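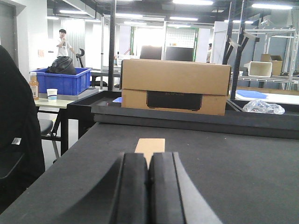 손목 카메라 부착형 2지 그리퍼 셀의 설치 및 유지보수 보고서

1. 과제 개요

본 보고서는 캡스톤 과목에서 한 학기 동안 맡은 그리퍼 셀의 설치, 점검, 수리 내용을 정리한 것이다. 우리 조는 셀을 Flilden이라고 불렀다. 셀은 작업 테이블, 로봇 팔, 2지 그리퍼, 손목 카메라, 제어 PC로 이루어져 있다. 작업 대상은 골판지 조각처럼 얇고 가벼운 물체이다. 이전 조에게서 셀을 넘겨받았을 때 그리퍼가 얇은 물체를 자주 놓치는 상태였으므로, 새로운 기능을 추가하기 전에 원인을 찾아 고치는 것을 먼저 하기로 했다.

2. 초기 상태

그리퍼를 완전히 닫았을 때 두 손가락 끝이 평행하게 만나지 않았다. 손가락 뿌리 쪽은 닿는데 끝에는 틈이 남았다. 두꺼운 물체를 잡을 때는 문제가 드러나지 않았고, 골판지를 한 겹만 물리면 들어 올리는 도중에 기울어지거나 빠졌다. 같은 조건으로 16회 시도해서 11회 성공하였다.

손목 카메라의 고정 나사도 느슨했다. 손으로 가볍게 밀면 카메라가 움직였고, 그때마다 화면 안에서 손가락의 위치가 달라졌다. 이전 조의 기록에는 보정값만 있고 보정할 때의 카메라 자세가 적혀 있지 않아 값을 그대로 쓸 수 없었다.

3. 설치 및 조정

3.1 손가락 교체
기존 손가락을 분리해 보니 왼쪽 손가락 고정 구멍이 늘어나 있었다. Grirnow에서 받은 예비 부품으로 양쪽을 모두 교체하였다. 한쪽만 바꾸는 방법도 검토했으나 마모 정도가 달라지면 다시 틀어질 것으로 보았다. 나사는 대각선 순서로 조금씩 나누어 조였다.

3.2 영점 설정
교체 후 제어 프로그램 Krasniqi에서 완전히 닫힌 위치를 다시 등록하였다. 처음에는 전원을 켠 직후에 등록했는데 다음 날 값이 어긋나 있었다. 이후에는 열고 닫는 동작을 12회 반복한 뒤 등록하는 것으로 절차를 바꾸었고, 그 뒤로는 재등록이 필요하지 않았다.

3.3 카메라 고정
카메라 브래킷의 나사를 풀림 방지제를 발라 다시 조였다. 화면 아래쪽 가운데에 양쪽 손가락이 들어오도록 각도를 맞추고, 브래킷과 손목이 만나는 부분에 펜으로 기준선을 그었다. 기준선이 어긋나면 보정부터 다시 한다.

3.4 케이블 정리
카메라 케이블이 손목 회전 시 당겨져서 영상이 끊기는 일이 두 번 있었다. 케이블에 여유를 더 두고 팔꿈치 관절 앞에서 한 번 묶었다. 손목을 양쪽 끝까지 천천히 돌려 보면서 당기는 곳이 없는지 확인하였다.

4. 일상 점검

작업 시작 전에 다음 순서로 점검하고 결과를 Vodton 점검표에 기록한다.

비상정지 버튼을 눌러 팔이 멈추는지 확인
손가락 표면을 마른 천으로 닦고 종이 가루 제거
손가락 고정 나사 풀림 확인
카메라 기준선 확인
그리퍼를 빈 상태로 열고 닫으며 소음 확인
골판지 조각을 세워서 물리고 테이블 바로 위에서 잠시 정지

마지막 항목은 우리 조에서 추가한 것이다. 조각이 두 손가락 끝 사이에 똑바로 서 있으면 정렬이 맞는 것으로 본다. 한쪽으로 기울면 3.2의 영점 설정부터 다시 하고, 그래도 기울면 손가락을 분리해 고정면에 이물질이 끼었는지 본다.

5. 수리 중 발생한 문제

손가락을 교체한 다음 그리퍼가 닫히는 도중에 멈추는 현상이 있었다. 모터 고장을 의심하여 구동부 덮개까지 열었으나 이상이 없었다. 원인은 새 손가락의 안쪽 나사가 길어 덮개에 닿는 것이었다. 짧은 나사로 바꾸자 정상 동작하였다. 이 문제를 찾는 데 이틀이 걸렸는데, 분리한 나사의 길이를 미리 기록해 두었으면 더 빨리 찾았을 것이다.

파지력 설정도 한 차례 조정하였다. 기존 값에서는 골판지가 눌려 자국이 남았고, 너무 낮추면 이동 중에 조각이 돌아갔다. 값을 한 단계씩 내리면서 자국이 남지 않는 지점을 찾았다. 골판지 두께가 바뀌면 다시 확인해야 한다.

6. 결과

조정 후 초기 상태와 같은 조건으로 16회를 다시 시도하여 모두 성공하였다. 다만 시도 횟수가 적고 같은 종류의 골판지만 사용하였으므로 다른 재질에서도 같은 결과가 나온다고 할 수는 없다. 비닐처럼 형태가 변하는 물체는 이번 학기에 시험하지 못했다.

7. 남은 작업

손가락 표면의 마모를 측정할 기준이 아직 없다. 현재는 눈으로만 보고 판단하고 있어 점검자에 따라 결과가 다를 수 있다. 예비 손가락은 한 쌍이 남아 있으며, 짧은 나사와 함께 봉투에 넣어 공구함 아래 칸에 보관하였다. 보정값과 보정 당시의 팔 자세는 12월에 제출한 설정 파일에 같이 저장해 두었다.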